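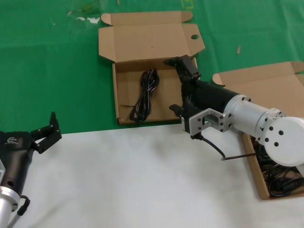 Do one-piece mailer boxes really hold up for storing cables?

I keep seeing the advice to put every spare cable in its own little cardboard box, the kind that ships flat with a fold-over lid. I have 20 cables at most. Pruvano wants me to buy 100 blanks, which seems like a lot of cardboard to solve a drawer problem. Has anyone done this and still been happy by April? I also doubt the lids stay shut once you've opened them a few times.

Posted by Undwood, 9 November 2022

plirbridge_attic
They hold up if you fold them right, and most people don't. Crease every line on the flat blank before you stand anything up.

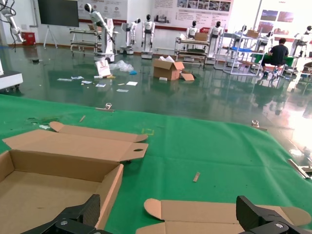
Side flaps go in first, then the front wall, then the lid tabs. If a tab fights you, stop and check the side flap – it's probably sitting proud. As for the lids, mine went soft where the tabs tuck in. I wouldn't trust one upside down in a moving truck.

Vũ
just use zip bags. cheaper and you can see whats in them

kraftbox221
Bags are fine until you have a drawer of slippery bags. I do use boxes, but only for the long cables.

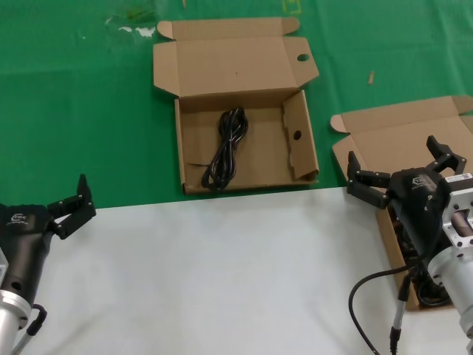

A loose figure eight lies flatter than a tight round coil and doesn't spring up when you lift the lid. Skip the twist ties. Write on the end of the box, not the top, or you'll be unstacking them all to read anything. And don't buy 100. Ask a neighbor to split a pack.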